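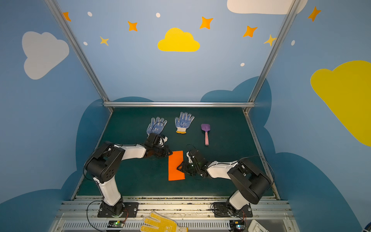

**Figure 3.** The bimanual cell during a cloth episode. The right gripper pinches the right edge of the orange cloth while the left gripper hovers over its left end. Gloves and a toy shovel lie on the far half of the table as distractors.

## 4. Data Collection and Regrasp Labels

### 4.1 Setup

All episodes were recorded in the Plurnon cell (Figure 3). Two arms are mounted on one aluminum rail along the near edge of the table, and they share the working area in the center. We chose this placement for the cloth tasks, where both grippers must often come close to the same piece of fabric from opposite sides. The observation used by the policy is one color image from a fixed camera, together with the joint positions of both arms and the opening of both grippers. We do not use depth. In early tests the depth values on thin fabric were noisy, and they did not improve the grasp prediction.

The walls of the booth are light blue and carry cartoon clouds and stars. We kept this background on purpose in all training episodes. A plain wall makes it easy for the network to separate the arms from the rest of the image, and a policy trained in this way was weak when we moved it to the second cell in Conceição, where the background is not uniform.

### 4.2 Episodes

The dataset, which we call Flirkodance, contains 3298 episodes of teleoperated cloth handling. Each episode begins with a cloth placed on the table by the operator and ends when the operator presses the pedal. The operator was asked to straighten the cloth and align it with the rail, and was free to decide which arm moves first. We did not give a fixed order of grasps. As a consequence, the same initial state can be followed by different actions, and the policy has to represent more than one solution.

Distractor objects were left on the far half of the table in a part of the episodes. They include knit gloves with dotted palms, which we consider the most difficult case. A glove is also a deformable object, it can be grasped in a similar way, and when it lies close to the cloth the border between the two is not always clear in the image. In Figure 3 one of the blue-and-white gloves is partly overlapped by the left gripper, so a method that depends on a complete outline of every object would have a problem already at this step. Rigid distractors, such as the toy shovel, caused fewer errors in our experiments.

We removed episodes in which a cable of the arm touched the cloth and moved it. This was checked by hand. The cables are flexible and their shape changes with the arm pose, therefore we could not find a simple rule to detect these contacts automatically.

### 4.3 Labeling the asymmetric phase

We call a phase *asymmetric* when exactly one gripper holds the cloth and the other is still free. This phase is short, but most of the failures begin in it. If the holding arm starts to pull too early, the free end of the cloth slides and the second grasp misses. The labels for this phase are obtained from the gripper opening and the motor current, with a threshold that was fixed before the collection began. The start and the end of each phase were then corrected by an annotator with the Nutia tool, which displays the image and both gripper signals on the same time axis.

A set of 700 episodes was labeled two times, by different annotators. They disagreed mainly on the end of the phase, when the second gripper touches the cloth but does not yet close. We decided to count this contact as part of the asymmetric phase, and the annotation guide was changed accordingly.

### 4.4 Effect on the policy

We trained the same network with and without the phase label as an additional output. With the label, the holding arm waits more consistently until the other gripper is closed. The improvement is visible for soft cloths and is small for stiff ones, which can be moved from one side without a large change of shape. Using 4 random seeds, the order of the two variants was the same in each run.

The remaining errors are of two types. In the first type the free gripper goes to a glove and not to the cloth. In the evaluation this happened in 11 trials, all of them with a glove close to the short side of the cloth. In the second type the gripper arrives at the correct place but closes above the fabric. We believe that this second error comes from the missing depth information, and Section 6 discusses the use of a tactile signal to correct it.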